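Trimero Counter Set: tray, bottle riser and baskets reviewed

Four pieces for a small snack counter, used daily through May

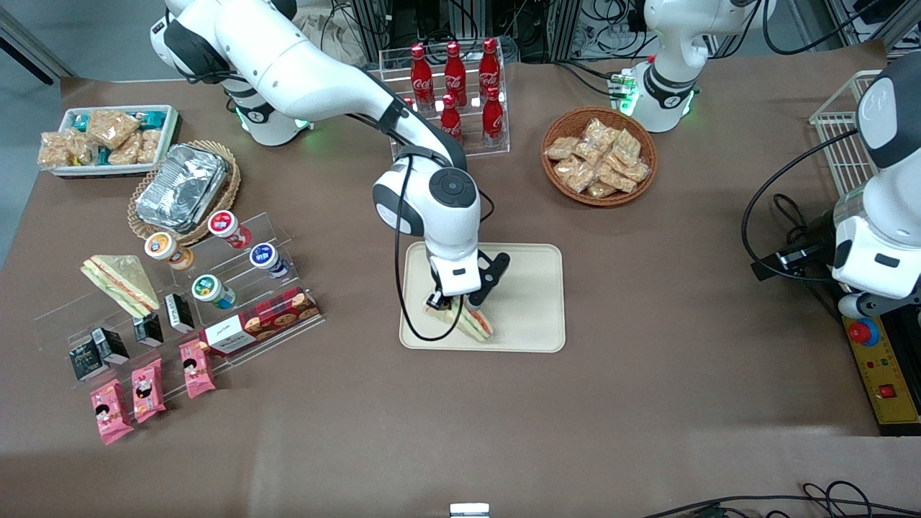 What is in the set

The Trimero Counter Set is sold for staff kitchens, kiosks and meeting rooms where packed lunches and drinks are laid out for people to help themselves. I bought the version with a beige serving tray, a clear acrylic bottle riser, a round wicker basket and a white wire basket. The white tray that holds the rest of our packets is an older one from Grunura and does not come with the set.

Price paid was 98, delivered. The parts can be bought singly, but the total then comes to more than the set.

Serving tray

The tray is rectangular with rounded corners. It takes one triangular sandwich with plenty of room around it, or a sandwich and a couple of snack bars side by side. The base sits level on our table and does not rock when loaded at one end.

The surface is smooth and wipes down with a damp cloth. Mayonnaise and tomato left no stain after an afternoon. Beige hides crumbs, so check it under a good light before it goes out again. I would have preferred a darker colour for that reason. The maker allows the top shelf of a dishwasher. Mine has been through 20 cycles with no warping, though the underside has lost some of its shine.

Grip is the weak point. The tray lies close to the table and there is little to get your fingers under. Sliding it to the table edge first is the easiest way to pick it up.

Bottle riser

The riser holds bottles in two tiers, with the back row standing higher than the front. Ours is stocked with Coca-Cola, three at the back and two in front. The labels on the back row stay readable over the caps of the front row, which a flat shelf does not manage.

Assembly took 6 minutes. The panels come covered in film on both sides, and the film tears at the slots. Peel it before putting the parts together. The instruction sheet leaves this until the last step.

Clear acrylic shows every fingerprint. It also scratches if wiped dry, so use a soft cloth and water with a drop of washing-up liquid. Glass cleaner should be kept away from it. Stiffness is good and I measured no sag in the upper tier after a week fully loaded. The riser has no feet, and on a polished surface it can shift when a bottle is pulled forwards. Small stick-on pads cured this.

Round basket

The basket is woven wicker in a reddish brown. It holds a heap of individually wrapped bars and could take more before they start to slide off. The weave is even, with no loose ends inside, and the thin wrappers have not snagged so far.

It cannot be washed under the tap. Brush it out, or turn it over and tap the base. I would not put unwrapped food in it without a liner, and no liner is supplied.

Wire basket

White, with thin vertical bars. It is light and easy to move. The gaps between the bars will let a narrow packet poke through if the basket is packed tightly, so it is better for larger items. The coating has chipped in one place, on the bottom rim, where it was dragged over a tiled worktop.

Compared with others

The Bellari riser costs less and has rubber feet, but it has a single tier. Sugiyama makes a better tray, with a raised lip on the short sides, in up to 300 orders' worth of stock at a time according to the shop, and it is often sold out. Neither firm sells a full set.

Faults and omissions

No spare panels are listed for the riser. The tray and baskets do not nest, so storage takes more cupboard space than expected. The colours are not matched: beige, white and reddish brown will look mixed on most tables. The box also lacks label holders, and prices or allergen notes have to go on separate cards.

Rating

Bottle riser: 4 out of 5
Round basket: 4 out of 5
Serving tray: 3 out of 5
Wire basket: 2 out of 5

Buy the riser and the round basket singly if you already own a tray with a lip. The full set suits a new counter with nothing on it yet.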